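Club > Juniors > Parents > FAQ

Fixtures Training Kit Parents Contact

Updated November, by Loredana Valentini

I look after the junior badminton section, which means I answer the same questions by text, by email and through my car window. I've put the usual ones on one page. If yours is missing, collar me at the hall and I'll add it.

What age can my child start?

We take them from seven. I've been talked into the odd six-year-old with an older brother or sister already playing, and mostly it's been fine, but the hall is a big noisy place and some little ones just want to go home. Come and watch a session first and see what they make of it. There's no charge for watching.

Do they need their own racket?

Not for the first month. We have a bag of club rackets, a few of them shorter ones for small hands, and they're perfectly decent. Please don't rush out and buy something expensive! If your child sticks with it, ask me or Benedita Aguiar, our head coach, before you spend anything. Adult rackets with tight strings are hard work for a beginner, and I've seen some very cross nine-year-olds swinging a racket that was bought for their dad.

What about shoes?

This one I am fussy about. They need non-marking soles, and they need to be proper indoor court shoes and not running trainers. Running trainers are built up at the heel and ankles go over in them when you change direction quickly. Second-hand is fine. There's a box of outgrown pairs under the noticeboard, so have a rummage, and drop yours in when they get too small.

When and where are sessions?

Grustitz Hall, the sports hall behind the library. Under-elevens are on from 5 o'clock and the older group from 6.15. The side door is the one you want, and it's locked once we've started, so if you're running late ring my mobile and somebody will come and let you in. Parking is grim until the swimming lessons finish. I usually leave mine on Plirnel Road and walk.

Should they eat beforehand?

Yes, but give it an hour to settle. Toast, a banana, pasta if you're organised (I never am). A bottle of water is a must. No fizzy drinks on court please, we had one go over by the net post and the floor was sticky for weeks.

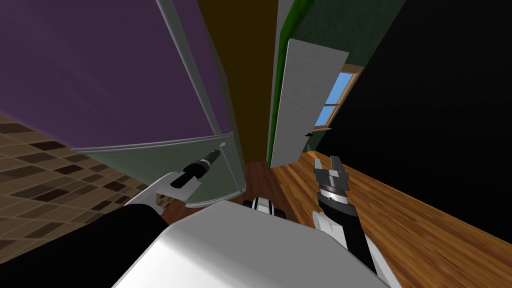
Older ones who come straight from school can bring a sandwich and sit at the tables in the foyer with it. The snack machine out there takes coins only and it's temperamental, so I wouldn't rely on it for anyone's tea.

How much does it cost?

The first two sessions are free. After that it's £74 a term, and that covers coaching, shuttles and the hall. Brothers and sisters get a bit off, so have a word with me when you sign up. If money is tight, tell me quietly and we'll sort something out. I mean that, and it goes no further than me.

How do I pay?

Bank transfer, please, with your child's full name as the reference. "Badminton" is not a reference — I had a whole heap of those last term and spent an evening playing detective. The account details are on the joining form.

Can I stay and watch?

Of course you can. The balcony is open and you get a good view of all 3 courts. What I'd ask is that you leave the coaching to the coaches. I know it's tempting. My own daughter played here for years and I had to sit on my hands. Children look up at the balcony when they miss one, and a thumbs up does them far more good than instructions. 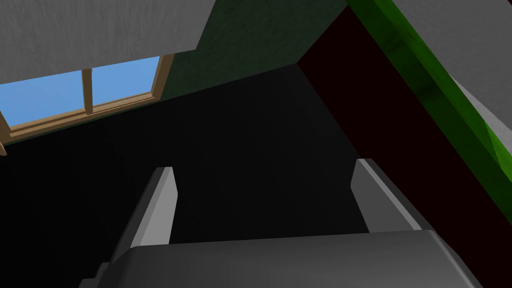

A gripper with both fingers open, in a computer-rendered room.

Will my child play matches?

Only if they'd like to. We enter two teams in the Zodov Junior League, under-thirteens and under-sixteens, and Benedita picks from whoever has put their name on the sheet. Everybody who signs up gets at least one match in the season. It's mostly doubles. Away matches need lifts, so please say on the form if you can drive and how many seats you've got.

My child lost every game and is upset. What do I do?

Feed them and talk about something else! Really, let it be until the next day. Beginners lose a lot, and it can be months before the serve starts landing where they want it. If they're still miserable about it a week later, let me know and we'll have a look at who they're being put on court with.

Who calls the lines?

At our level the players call their own side of the net, and if they can't tell, they play the point again. That goes for parents as well: please don't shout "out" from the balcony, even when it was. The umpire's chair only comes out for the Santoro Cup.

What is the Santoro Cup?

Our end-of-season tournament, all ages mixed up together, with partners drawn out of a hat. You might get a seven-year-old playing with a sixteen-year-old, and they're lovely to watch. Games are short and there's cake afterwards. The date goes up on the noticeboard after the Christmas break.

What if we need to miss a session?

Just text me so we can sort out the pairs. You don't need to give a reason. If you're going to be away for several weeks, do tell me, as there's a waiting list for the younger group and I might offer the place for a few trial sessions while you're gone. You'll still have yours when you come back.

Are the coaches checked?

Yes, all of them, and there's always a second adult in the hall. Our welfare contact's number is on the poster by the changing rooms. You can ring it about anything at all, me included.

What's in the lost property box?

Mostly water bottles and single socks. I empty it at the end of each term and whatever's left goes to the charity shop, so have a look before then, and please put names in hoodies.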